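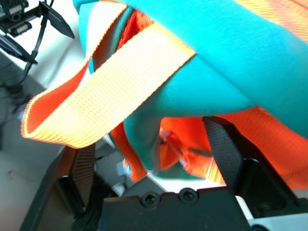 What temperature should I wash a fleece jacket at? The care label has worn off.
Wash it at 30 degrees on a gentle cycle, inside out, with no fabric softener.

Pedunik
23 June 2026
Softener coats the fibres and reduces breathability. Use a liquid detergent at half dose and close all zips first. Spin at a low speed - high speeds flatten the pile.

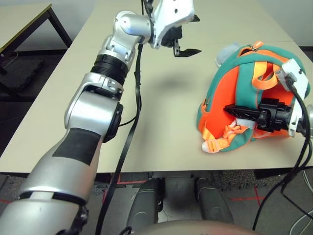 Duter
Drying matters more than washing. Fleece holds little water and will dry indoors overnight. Lay it flat on a towel over a smooth tabletop, such as the beige one here, and turn it once. Do not tumble dry on high heat, as polyester pile melts and goes hard. Mine is 100 per cent polyester and has been washed this way every October.
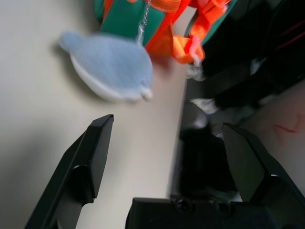 Pale tabletop, smooth surface

Jisimby
I just put mine in with the towels. Bit of lint, otherwise fine.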